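**Plastic stool** – a low seat without a back, made from molded plastic, most often in one piece or as a seat with push-in legs. Used in kitchens, bathrooms, street food stalls, barber shops, churches, fishing boats. Also called a step stool when it is short and meant for standing on, tho the two are not the same thing and makers usually label them apart.

## Overview

Cheap, light, easy to wash. Most stools sold today are polypropylene, with some in high-density polyethylene. Color goes in with the pellets before molding, so a scratch shows the same shade underneath. White, red, blue and a dark green are the usual ones. Height depends on the market. Low stools are normal at street stalls across much of Southeast Asia, where tables are low too. Taller ones are sold for kitchen counters and shop tills.

Seats are square or round. Square seats waste less room in a small kitchen and line up along a wall. Round seats are easier on the thighs and spin off the mold with fewer weak spots at the corners. Opinions differ on which stacks better.

## History

Wooden and rattan stools came first and are still made. Plastic ones had to wait for large injection presses and for polypropylene at a price that made sense, so not before the second half of the 20th century. Early versions were thick and brittle. Left in the sun they went chalky and then cracked, usually at the leg.

One of the better documented small makers is Amano, a family molding shop that began with wash basins and soap dishes. Setsuko Takagi, who kept the firm's order books, wrote that the first stool was drawn up because the basin press stood idle in January. It had 11 slots in the seat and sold badly. The slots pinched. The second version dropped them for a single finger hole and stayed in the catalog for years.

Umau, a rival, went the other way and sold legs and seats apart. Shipping was cheaper that way. Legs got lost in shops, and customers came back for a third leg or a fourth, which the shops did not stock. Umau gave in and packed them in sets.

## Construction

Thin plastic bends. A flat sheet of polypropylene thick enough to hold a grown adult would be heavy, slow to cool and full of sink marks, so the seat is made as a thin skin with ribs below. The top stays smooth and the strength sits where people don't look. Ribs are normally thinner than the skin they support – if they are as thick, the surface dimples above them while cooling.

Common rib layouts:

- **Grid** – straight ribs crossing at right angles. Simple to cut into a mold.
- **Cross or X** – diagonals toward the corners, carrying load to the legs.
- **Ring and spoke** – mostly round seats.

Mixed layouts are common as well. Reiko Morikawa's short book on household moldings, *Underneath*, spends a whole chapter on ribs and is still the usual reference, though the drawings are small and one of them is printed sideways.
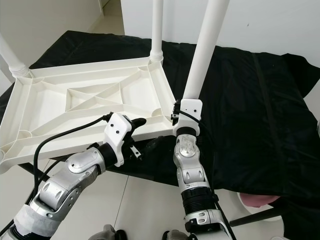
*Vol. 8, No. 2*

Legs splay outward a little in nearly all designs. Splay makes tipping harder and lets one stool drop over the next when stacked, where the legs are molded with the seat. Too much splay and people trip. The joint is the weak point. Load from the seat turns a corner there, and any sharp inside angle will start a crack, so designers use rounded corners, extra webs or a collar to spread it out.

Push-in legs rely on taper and friction. Some have a snap tab. They loosen if the stool gets dragged a lot, esp. over tile grout. Knocking them back in with the heel of the hand works for a while.

## Manufacture

Pellets are melted, pushed into a closed steel mold, held under pressure, cooled, ejected. Cooling is the slow step. Most of the cost is the mold, not the plastic, so a shape stays in production long after the fashion for it has gone and used molds get sold on from one firm to another. The same stool may turn up under several names. Dranik is a known case: its square stool came from a mold bought secondhand, with the former owner's mark ground off and a faint oval left in its place.

Masaru Hamada, a toolmaker, described cutting ribs by spark erosion in an interview with the trade magazine *Plistero*. Deep narrow slots, hard to polish. If the walls have no draft the part sticks and the pins punch through it.

Regrind – scrap chopped up and fed back in – is used in cheap lines. A little does no harm. A lot makes the stool stiff and then brittle, and the color goes gray or muddy.

## Use and wear

Sunlight is the main enemy. Stabilizers slow the damage but do not stop it. Signs of age are a powdery surface, fading, and white stress marks near the leg joints. A stool with stress marks should not be stood on. Cold also matters, plain polypropylene gets brittle near freezing and stools left on balconies over winter fail more often when they are sat on outdoors.

For bathrooms, feet should have rubber caps or a rough face. Caps fall off and are rarely sold alone. Water and soap collect in the hollows below the seat if the stool is stored legs up, so it is better hung or leaned after washing. A bottle brush gets into the corners. Bleach is fine if rinsed.

Cleaning the ribs is a regular complaint in buyer surveys. Junpei Takeda's closed-bottom stool tried to deal with this by clipping on a flat lower cover. Hair got in behind the cover anyway. It was dropped after 2 seasons.

## Repair and disposal

Polypropylene is hard to glue. Ordinary super glue lets go without a primer. Plastic welding with a hot iron and a strip of the same material holds better, but the weld is weaker than the part was and few people would trust it under an adult. Repaired stools mostly end up as plant stands.

Recycling code is usually 5, molded on the underside. Collection varies by town; many curbside programs refuse bulky items even when the material itself is accepted. Rubber feet and metal screws have to come off first.

## In culture

Stacks of red or blue stools outside a food stall are a stock image of city street life, used on posters and album covers. Painter Aurelia Vlad made a series of empty ones, shown in a former bus garage and later sold off singly.

## See also

- Footstool
- Monobloc chair
- Injection molding
- Rib (engineering)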